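Sorting Out the Hollis Room Bin: Project Report
Anahera Halliday
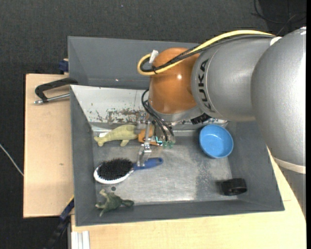 For my project I wanted to find out why small things that get dropped into a shared bin hardly ever make it back to where they belong, and whether a simple change in storage would help. I picked the Hollis Room because I use it after class and I have lost things there myself. The project ran through September.

Background

The Hollis Room has one metal bin for odds and ends. It stays on the wooden table. Anything left out at the end of the day goes into it, and over time it has become the place for toys, kitchen things and parts that have come off something else. It is a solid old bin with sloped sides. The bottom is scuffed and there are rust-like stains along the upper wall, so I also wanted to know if it was worth keeping.

My question was: does an open bin work for small mixed items, or do they need to be separated?

What was in the bin

I started by writing down what sort of things end up in there. The toys were the easiest to name. There was a pale yellow-green fish with a forked tail and a dark green dinosaur. There was also a hairbrush with a blue handle and black bristles, a light blue plastic bowl, and a small black wheel. One small orange thing went on my list as "orange, unknown" and stayed that way for the first week.

I put these into groups by where I thought a person would look for them. The fish and the dinosaur went under toys. The bowl went under kitchen. The hairbrush went under personal. The wheel went under parts. The orange object went under "ask."

My first plan was to group by material, but that did not work well. The bowl would have gone with any other plastic thing, and no one looks for a bowl by thinking about plastic. Grouping by use made more sense to everyone I talked to.

Method

I made dividers from cardboard and tried three layouts in the bin. The first was a single divider down the middle. The second was a cross, which made four spaces. The third had one large space for toys and a narrow strip along one side for everything else.

The sloped walls were a problem. I measured the top opening and cut the first divider to that width, and it would not go down to the floor. I had to trim both ends at an angle. I used a paper template after that and the other two fit better.

Each layout stayed in for 5 days. I put a label on each space and left a sheet of paper next to the bin so people could write down what they took out and if it was easy to find. I checked the sheet at 3:30 in the afternoon.

Costs

The cardboard was free. I bought tape and a pack of blank labels from Gillow and borrowed a marker. I looked at a ready-made drawer unit from Idano too, but it would take up more of the table than the bin does and I did not want to spend that much on a test.

Results

The single divider was not very useful. People put things on whichever side was closer to them. The labels came loose on the second day and I had to tape them down.

The cross looked neat, but the spaces were too small. A hairbrush only fit if it was standing up, and then it fell over onto the next space. Two people wrote that they would rather have no dividers.

The third layout worked best. Toys stayed mostly in the large space. The narrow strip was good for a wheel or other small parts, which used to slide to the lowest corner. The bowl did not fit the strip, so I moved the kitchen group out of the bin completely and onto a shelf.

Problems

Not everyone filled in the sheet, so I have less information than I planned. I also think people were more careful while they knew I was checking. The cardboard got soft at the corners and would need to be replaced with something stronger, maybe thin wood.

Conclusions

An open bin is fine for toys. It is not good for small parts, and kitchen things should not be in it. I would keep the bin, clean the dust off the floor of it, and look at the stained part again before winter. My teacher suggested trying the same layout in the Tarnalow building next term, where there are two bins and more people using them.

If I did the project again, I would make the paper template first, and I would use a shorter sheet with boxes to check.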